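Donut Day at Koveck
Photos by Judit Nyitrai

What a spread! Every September the whole building starts asking when donut day is, and this year we had a table, a stack of trays and far more sugar than anyone needed. Margit Vörös picked up the order from Boros before breakfast (thank you, Margit!), and Getsemaní Mendoza brought the cold drinks up from the second floor. I took 179 pictures and could happily have taken more.

The idea is simple: everybody gets a tray, with a donut in its own little white box and a can to go with it. I love those boxes, with their swoopy black lettering. They make even a plain ring look like a birthday present!

Filling the trays was my favorite part of the day. Ottó wanted the red ones and I'm with him, but the orange glaze had plenty of fans too. 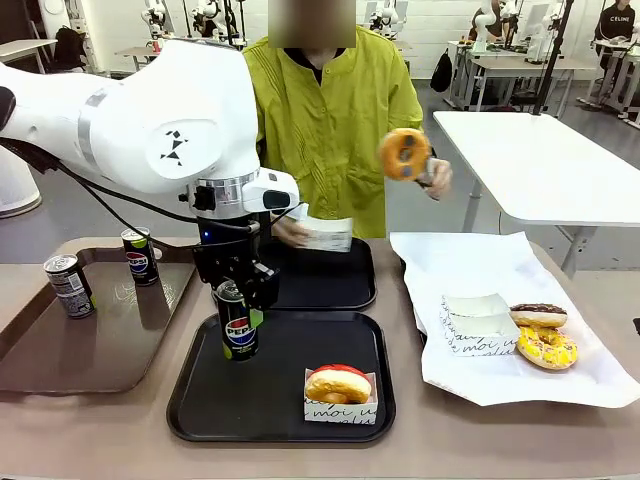
Orange glaze in hand, a red-topped donut already boxed up on the front tray, and Pepsi to go with it. Yum!

More pictures are coming as soon as I've sorted them. If you'd like a full-size copy of any of them, just write to me.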